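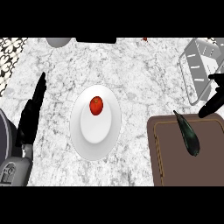

Tomato on an oval plate, marble counter (render)

Villalba season 2: is Inés really Marta's sister?

wanting_ye
Rewatching Villalba and the family tree doesn't add up. Episode 5 has Inés calling Marta "my sister" at the notary's office. In episode 7 the will lists Marta as an only child. Which one counts?

golanier_fan
Half sister. Same father, different mothers. The will is the mother's will, so it only names her own child. No contradiction.

R. Daly
That doesn't work. The will is read out in full and the line is "my late husband's only daughter, and mine." Check the subtitles at the start of the reading.

golanier_fan
Which subtitles? The Sutum release and the broadcast version are different translations. Mine says "our only daughter together."

R. Daly
Sutum. I don't have the broadcast version.

niamhg
The original dialogue is closer to "our only daughter." It doesn't say "together" and it doesn't mention the husband separately. Both translators added something. The line is ambiguous as spoken.

wanting_ye
So the season 2 answer is that it isn't settled?

niamhg
Correct. Season 3 settles it. Spoiler below.

Inés was raised in the house but never adopted. The father on the birth record is the ferry captain from the pilot.

R. Daly
I don't accept the ferry captain. He is credited in one episode and the record is only shown folded. The surname is legible, the first name isn't, and he has a brother.

golanier_fan
The brother was written in after the recast. He can't be the intended father in season 2.

R. Daly
Intended by whom? The writers changed between seasons.

msekiguchi
The cast page still has Inés under "Marta's sister." Can someone with edit rights change it to "raised with Marta"?

niamhg
Changed. I left the father field blank.

golanier_fan
It should say the captain.

niamhg
Post a source on the talk page and I'll add it.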